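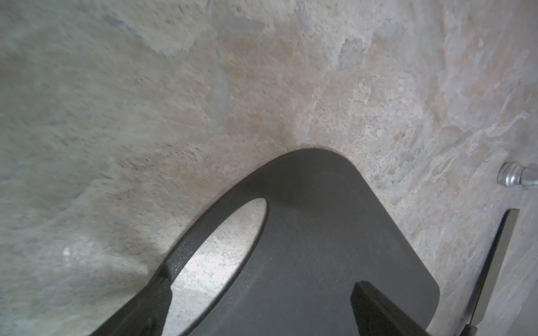 What cleaner is safe on a stone-effect shower floor? Plain dish soap in warm water, then a full rinse.

Ritholm Shower Floor Guide
Filed under: Care & Cleaning
Search manuals Go

Section 5. Weekly clean

1. Take out mats, bottles, anything standing on the floor.
2. Rinse floor with warm water. Max 40 °C.
3. Soap on, soft cloth or sponge. Leave it 5 minutes, no longer.
4. Wipe along the wall joint, corners too. Soap film collects there.

CAUTION: no bleach, no vinegar, no scouring pads. Dulls teh finish. 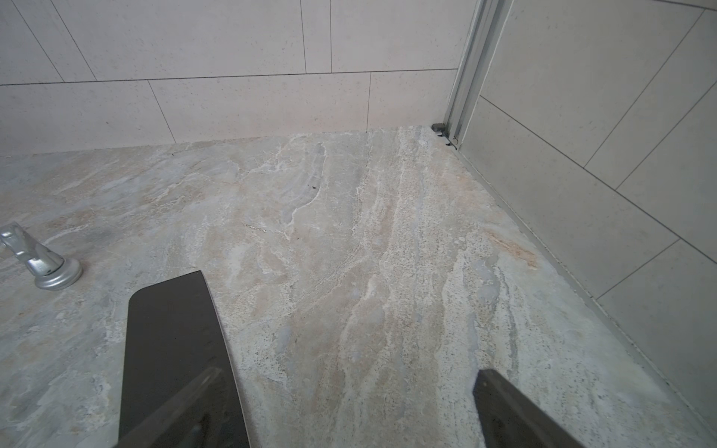

5. Rinse again, walls first, floor last.
6. Squeegee toward drain. Fan on 30 minutes.

Note: grout lines still gray after cleaning? Use Mustotik grout paste, small brush, tile joints only. Keep it off the floor panel, wipe spils right away.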